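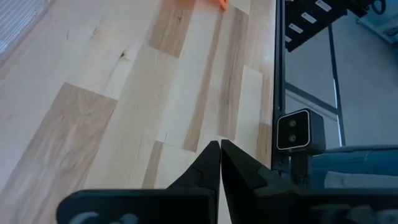

Re: [tundley-fans] Is the bench deep enough?

On 3/10/20, a list member wrote:
> Picking up two wingers from Cerkdale fixes the second line.
> With 11 games left I'd call us a lock for the playoffs.

A lock? We've dropped 5 of the last eight, and both of those wingers sat out most of December. Cerkdale didn't give them away out of kindness.

The crowd on Saturday was 3,062 and I doubt many went home talking about depth. Inard skated right past our third pair all night – same as last year.

Show me a win at Mkhize first. Then I'll look at the standings.

Does anyone have the makeup date for the Inard game?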